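Two fingers, one trigger, no motors: building a hand-held gripper in a shared workshop

The Winurska workshop occupies the ground floor of a former print finisher's, and the bench nearest the back stairs has been given over since October to one member's project: a two-finger gripper carried in the hand, with a camera fixed behind the fingers. The member, a retired instrument fitter who asked to be left unnamed, calls it the Irkari. It is the third version. The first two are in a crate under the bench, and parts of both have gone into the one in use.

The device has no drive of its own. The operator squeezes a trigger, a linkage closes the fingers, and the camera records what the fingers do. The recordings are later used to train an arm which stands in the fitter's spare room at home and carries the same fingers on its wrist.

"The arm was finished before I had anything for it to do," the fitter said. "I'd been programming it by pushing it from point to point with the brakes off. You can do a few moves like that. After a couple of evenings you're sick of it, and if the cup is in a different place the whole lot is useless."

Version one was made from a litter picker. The jaws were cut off and replaced with printed fingers, and the camera was taped to the tube. It weighed very little and worked badly. The tube twisted when the trigger was pulled, so the camera and the fingers moved against each other, and a finger position measured in one recording could not be compared with the next.

Version two went the other way. The frame was cut from aluminium plate and the linkage ran on ball bearings. It held its shape, but with the camera and battery fitted it came to 1,673 grams.

"I weighed it on the kitchen scales and didn't believe them, so I weighed it on the ones at the workshop," the fitter said. "Same number. You could hold it out in front of you for a minute or so and then your wrist started to drop. All the recordings from the end of a session have this sag in them. The arm learned the sag."

The present body is printed in two halves which close around the linkage, with the join running along the sides of the grip. Most of the strength comes from ribs on the inside. The fitter settled on a wall thickness after breaking several handles by hand in a vice, a method described as "not very scientific, but you learn where it goes".

Opening between the fingers is 85 millimetres. This was fixed by the largest mug in the house plus enough space to miss slightly. A wider opening would have needed a longer linkage, and a longer linkage had been the source of most of the play in version two.

The linkage is a rack on each side with a pinion between them. Pulling the trigger turns the pinion and both fingers travel the same distance towards the middle. The racks were printed first in the same plastic as the body, and wore. They were then printed in nylon, which did not wear but came off the printer with a slight bow. The fitter now prints them over length, clamps them flat overnight and trims them in the morning.

"I resisted buying racks for a long time. They're not expensive. It was stubbornness, mainly, and by the time I'd stopped being stubborn the nylon ones were good enough."

Backlash at the fingertip is 0.3 millimetres on a good day, measured with a dial gauge against the closed stop. Temperature affects it. The workshop is unheated at night, and a gripper set up at seven in the morning will be stiffer than the same one after lunch.

The finger pads took longer than the rest of the mechanism. Hard pads let round objects roll out. Pads cast in soft silicone gripped well but tore at the root after a few hundred closings. The fitter bought a reel of flexible filament from Skolitz, a small supplier, and printed the fingers whole, varying the fill so that the part nearest the object gives and the part nearest the rack does not.

"The slicer doesn't really want you to do that," the fitter said. "You have to trick it by putting one solid inside another and giving them different settings. It took 6 attempts to get one that bent where I wanted. Then I had to make the opposite one, and of course mirroring it moved the seam to the wrong side."

The lens is a wide one, mounted so that both fingertips stay in view at all times. The reason is practical. Software finds the fingers in each recorded image and works out the opening from them, which saves fitting a sensor to the trigger. It also means that the lens has to be calibrated with some care, as straight edges towards the outside of the image come out as curves.

Calibration is done with a printed chequerboard glued to a sheet of float glass. An earlier board, glued to hardboard, warped over a damp week and gave a set of figures that looked reasonable until the arm was asked to reach for something near the edge of the table. It missed by the width of a finger, always to the same side. The fitter spent three evenings looking for a fault in the arm.

"I had the wrist off. I had the wrist off twice. It was a piece of hardboard."

Position is worked out from the camera images together with the readings of a small motion sensor in the handle. This works well where there is plenty of detail for the software to follow: shelves, door frames, a cluttered bench. It works poorly when the camera faces a bare wall, and glass causes trouble of its own, as reflections move in a way that does not match the rest of the room. Sessions where the tracking is lost are thrown away. The fitter no longer tries to repair them.

A session consists of 16 repeats of one task, with the object moved between each. Tasks so far have been limited to picking up a mug, putting a lid on a tin, and moving wooden blocks from a tray to a box. The lid is the hardest. It has to go down level, and the operator does this partly by feel, which the camera does not record.

"I can do it with my eyes shut, and that's exactly the problem. The arm's got nothing but eyes. So now I do it slowly and I look at the rim the whole time, and I tip the gripper a bit so the camera gets a look as well. It feels daft, but the results went up."

Asked for figures, the fitter was cautious. The mug is picked up nearly every time if it starts on the near half of the table. The blocks depend on how they lie. The lid goes on in something over half of attempts, and the rest divide between lids put down crooked and lids not picked up at all. No record was kept for the first month, and the fitter regrets this.

The training runs on a second-hand graphics card in a machine under the stairs. It takes most of a night. The code is a public package, altered in a few places and, by the fitter's account, broken in one of them for a fortnight by a swapped sign.

The workshop's own involvement has been modest. It supplied the printers, the vice and the dial gauge. The drawings are to go into its shared folder under the name Chuang, the label used for the complete set of gripper, arm fingers and calibration board. Other members have asked for a version that fits a smaller hand. The trigger reach is set by the rack, so this would mean a new body and not simply a scaled one, and the fitter has drawn it but not printed it.

Next on the list is a lock for the camera mount. At present two screws hold it, and if either works loose the calibration is lost without any outward sign. The fitter has put a line of paint across each screw head and checks the lines before every session. A dowelled mount is half drawn.

After that comes the cable. The battery lead leaves the handle at the bottom and catches on the operator's sleeve, and the recordings contain a number of small jerks which the fitter can now recognise at a glance. Moving the exit to the side would clear the sleeve but weaken the body at the join. Running the lead up the inside would need a hole through two of the ribs.

"I'll probably put a hole through the ribs," the fitter said. "I've got spare handles. I'll break a couple in the vice and see." 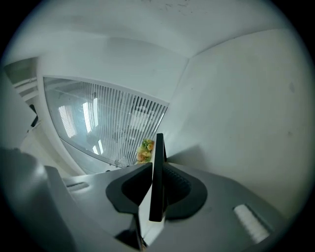

Irkari owners with the same two-screw mount might try a drop of low-strength threadlock before going to dowels, one reader writes: it held on a similar build through a whole winter of sessions, and the screws still came out with an ordinary driver. The same reader would like to know whether the nylon racks are dried before printing, having had the same bow in theirs until the reel was kept in a sealed box.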